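The humanoid at Tovwood shares a room with a desk and a refrigerator. Its builder, a retired controls technician who asked to be identified only by trade, began the project in a spare room and moved it to the shared workshop when the cabling outgrew the space. The machine is called Tello. The control software, Prolteo, is written by the same hand and runs to 72 configuration files, a number the builder does not defend.

"Most of what's in there is limits," the builder said. "Joint limits, current limits, how long a command can go stale before the arm holds position. The part that moves the arm is short."

The current job is refrigerator doors. Walking is switched off for this work, and the legs do little more than hold the machine at a set distance from its target. Power and data come in by cable. A battery pack was tried early on and removed for weight.

"I had two failures I couldn't tell apart, and one of them was the battery," the builder said. "With the tether, I see supply voltage on the bench meter and I stop guessing."
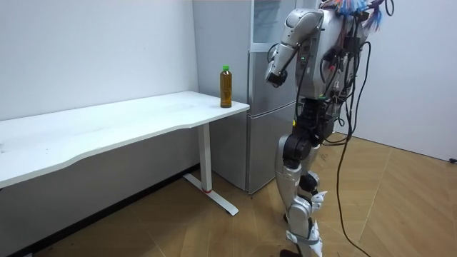

*Tello at the desk, covers off the back. The cables run down to the floor.*

The exposed wiring is a matter of access. The builder opens the back several times in an evening and gave up on refitting panels between sessions. Harnesses are color-coded by function, though the scheme was changed partway through and the older runs were never redone.

"There's a chart. The chart is right for the lower half."

Asked why a refrigerator and not a cabinet with a plain knob, the builder pointed to the seal. A magnetic gasket resists up to a point and then lets go all at once. An arm pulling under position control carries on through the release and swings the door hard. The fix in Prolteo was to cap the pulling force and watch joint speed – when speed jumps, the command drops to a low holding value within 5 milliseconds.

"The first version waited for the force reading to fall, and the filter on that reading was too slow. By the time it agreed the door was open, the door was well open."

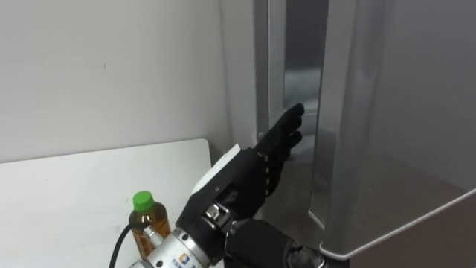
**Tovwood Shared Workshop | Motion and Controls Group**

Finding the edge took longer than pulling it. Brushed steel gives the depth camera poor returns, and reflections of the room show up as surfaces that are not there. The builder now uses the camera only to get the hand near the seam. The final approach is slow, with the fingers held straight and together, and ends on contact.

"I treat the fingers as one blade. Five separate fingers means five separate ways to miss the gap."

The approach speed was set by trial. The builder logged roughly 200 attempts over the winter, most of them in the evening when the workshop was quiet, and kept the failures in the same file as the good runs. The commonest fault was arriving at a slight angle, so that one fingertip touched early and the controller took it for the whole hand. The present rule asks for 2 contact readings in a row before the arm changes mode.

Upper and lower doors are handled as separate tasks, with separate start poses. The builder would like one routine for both but has not found a stance that suits them.
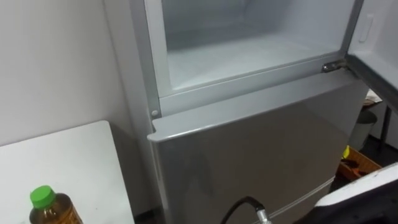
*The upper compartment with its door open, from the left of the refrigerator.*

Some parts of the build are still provisional. The wrist connectors came from a surplus dealer in Drurnham and are rated well above the load, but they are stiff, and the builder suspects they add drag that the arm model does not account for. Replacing them means recalibrating both arms.

"It's a week of evenings. I keep finding other things to do with a week of evenings."

Closing the door is next on the list. The builder expects it to be the easier half, provided the hand can be kept flat against the panel through the whole swing. A first test is planned for July, at reduced torque and with one hand on the stop switch.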